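工房ノート

29/10/2022

オイル仕上げの板の試験、7月分の続き。前回は塗ってすぐの見た目しか書いていなかったので、今回は置いておいた試験片の様子と、塗り直しの手順をまとめておく。後で誰かが同じことをやるときに読めるように、なるべく省かずに書く。

まず材料。板はメープル。前回の残りから木取りした。木口に細かい割れが入っていたものは両端を落としてから使った。落とした分は捨てずに木口の吸い込みを見る試験に回した。オイルはSillettiの硬化型と、Chambiの蜜蝋入りの二種類。比較用に無塗装も残してある。Nindachに頼んでいた研磨ディスクがまだ届かないので、下地はSalemexの手持ちの残りでやった。目の粗さは同じ400番だが、前回のものと当たりが違う気がする。次に届いたら同じ板で比べること。

7月に塗った試験片の状態

窓側の棚に立てておいたもの。Silletti塗りは黄みが出た。並べると分かるが、単独で見れば気にならない程度。表面は固く、爪で押しても跡が残らない。水滴を置いて拭き取ったところ、輪じみは残らなかった。濡れた湯のみを置いた跡も付かず、これは前回の予想よりよかった。

Chambi塗りは色の変化が少ない。白っぽさが残っていて、メープルの色を活かすならこちら。ただし手触りがまだ少しべたつく。夏の間に埃を拾ったようで、柔らかい布で拭いても取れない粒が残っている。塗りすぎたのだと思う。前回のノートに「たっぷり塗って放置」と書いてあったが、拭き取りまでの時間が書いていない。自分の字なのに思い出せない。今回から必ず時刻を書く。

無塗装のものは手の跡がそのまま黒ずんでいる。角のところが特に目立つ。水拭きしたら毛羽が立って、乾いてもざらつきが残った。来客に見せる比較用としてはこのまま置いておく。

下地

今回の手順は次のとおり。

1. 鉋をかけた面を180番から始めて、240番、320番と上げる。番手を変えるたびに粉を払う。
2. 湿らせた布で全面を拭き、毛羽を起こす。びしょびしょにしない。
3. 完全に乾いてから400番で軽くなでる。押さえつけない。木目に沿って動かす。
4. 粉を刷毛で払い、掃除機で吸い、乾いた布で拭く。

2の水拭きを一枚だけ省いてみた。塗った直後は差が分からなかったが、硬化後に触ると省いた方は細かいざらつきがある。見た目では区別がつかない。手を触れるものには省かないこと。

節や杢のまわりは目が方向を変えるので、機械で磨くと渦の跡が残りやすい。斜めから光を当てると見える。前回はこれを塗ってから見つけて、全部落としてやり直した。塗る前に照明を消して、懐中電灯を板すれすれに当てて見る。これで見えなければ先へ進んでよい。

塗り

Silletti。缶をよく振ってから小皿に50ml取る。布で伸ばし、5分置いて、別の布で拭き取る。拭き取りは力を入れて、布に色が付かなくなるまで。布は途中で替える。一晩置いて二回目。二回目は吸い込みが減るので量も減らす。同じだけ出すと余って、結局拭き取りが大変になる。

Chambi。こちらは硬いので、缶ごと湯せんで少し緩めてから使った。布の端に少量取って薄く擦り込む。伸びが悪いからといって足していくと前回と同じことになる。足りないと思うくらいで止める。拭き取りのあと、毛足の短い布で磨くと艶が揃った。

木口はどちらのオイルもよく吸う。平らな面と同じ量だと色が沈んで、そこだけ濃く見える。今回は木口だけ先に400番より細かい紙で磨いて目を詰めてから塗ってみた。色の差は小さくなった。もう一枚、目を詰めずに薄めたオイルで先に吸わせたものも作ったが、乾きが遅く、まだ判断できない。

縁の仕上げ

板の縁は角のままだと塗膜が薄くなって、そこから汚れが入る。鉋で面を細く取って、最後に紙で丸めた。丸みは指で触って痛くない程度。大きく丸めると板が薄く見えるのでやりすぎない。四隅は丸めず、角の先だけ紙で一なでした。ここは好みによる。

面取りをしてから水拭きをすると、縁だけ毛羽がよく立つ。400番を折って縁に当て、二往復で足りる。板の面まで紙が乗り上げると線が入るので、当てる角度に注意。

乾燥と保管

二回目のあと、桟の上に寝かせて乾かす。片面だけ塗ると反る。以前、裏を後回しにして反らせたことがあるので、今回は表裏を同じ日に塗った。定規を当てて、反りは今のところ見当たらない。湿度の低い時期に入るので、もうしばらく様子を見る。

オイルの付いた布は丸めて置かない。水に浸してから蓋付きの金属缶へ。夕方に作業台の下に一枚落ちているのを見つけた。帰る前に布を全部集めたか確認すること。前にも書いたがもう一度書いておく。

手入れの試し

Silletti塗りの古い試験片に、醤油と濃い紅茶を垂らして2時間置いた。醤油は拭いて落ちた。紅茶は薄く輪が残ったが、400番で軽くこすってオイルを足したら見えなくなった。部分的に直せるのはオイル仕上げの楽なところで、ウレタンではこうはいかない。ただ、直した場所は艶が少し違う。全面を一度薄く塗り直すと揃う。

消毒用アルコールは両方とも試した。Sillettiは変化なし。Chambiは白く曇り、布で磨いても戻りきらなかった。蜜蝋が動いたのだと思う。頻繁に拭く場所に置く板にはChambiを使わないこと。

残り

・Chambiのべたつく試験片を溶剤で拭いて、薄く塗り直す。
・木口を薄めたオイルで処理した板の乾きを見る。触ってひやっとするうちはまだ。
・Nindachのディスクが届いたら、端材で磨き跡を比較。
・板の裏に仕上げの種類を鉛筆で書く。前回書かなかったものが混ざって、どれがどれか調べるのに手間がかかった。
・Sillettiは残りが少ない。注文するなら小さい缶で。開けてから時間が経つと缶の口で固まる。

色見本は窓側の棚の上段に移した。下段は掃除のときに水がかかるので使わない。 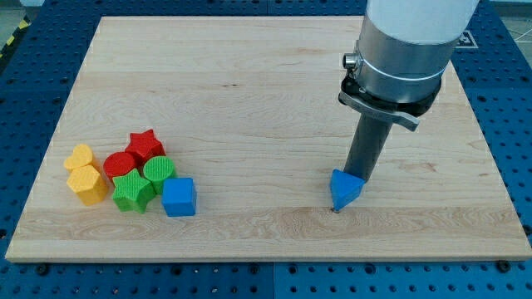
メープルらしい板。明るい色の面に横木目、ところどころに節。手前の縁は軽い丸み、隅は角のまま。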